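Home | Notebook | Recipes and Ratios | Shelf Inventory | Older Entries

September, late evening — natural dye bench, Brirnimness

The walnut vat finally gave me the brown I've been chasing all summer! I left the hulls to soak four nights this time, strained them twice through old muslin, and put in the Niven wool (the undyed two-ply, 466 g dry weight) just after lunch. Held at 90 C for an hour, then heat off and lid on. At supper I pulled a test strand and it was a deep, warm, chestnutty color with no green in it at all. I may have cheered out loud.

Notes so I can do it again:

Water was from the rain barrel, which always runs softer than the tap. No mordant on the main skeins. One small hank had alum from the last batch, 123 g, and it came out brighter and a bit more orange. I like it, but it fights with the others when they're laid side by side. Keep it for stripes.

Stirring: less is better. The July batch felted at the ends and I'm sure that was me poking at it every five minutes. Today I turned the skeins gently three times and walked away. Lovely and springy after the rinse.

Fader is the name we've given the strip test in the south window, half under card, half in the sun. The weld yellow has held up far better than I expected — the onion skin has gone pale and sad. Walnut strip goes up tomorrow morning.

For the Wovalton blanket we need 4,000 meters of yarn all told, so the brown has to be repeatable. Same hulls, same barrel, same pot. Please don't borrow the big pot for madder until I'm done, the red gets into everything.

Still to sort: more muslin, a lid that fits the second pot, labels that survive a wet skein.
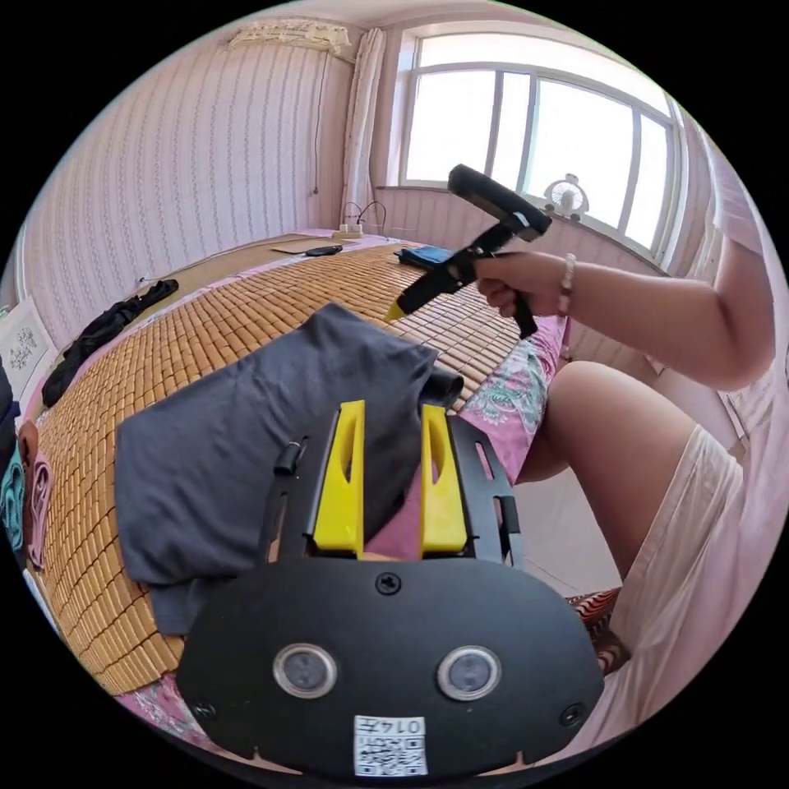
Next up: madder

Roots are chopped and soaking in the blue bucket. Keep this one well under a simmer or it turns brick brown. Chalk goes in first, a small spoonful, then the wool once the bath looks properly red. I can't wait to see it next to the walnut.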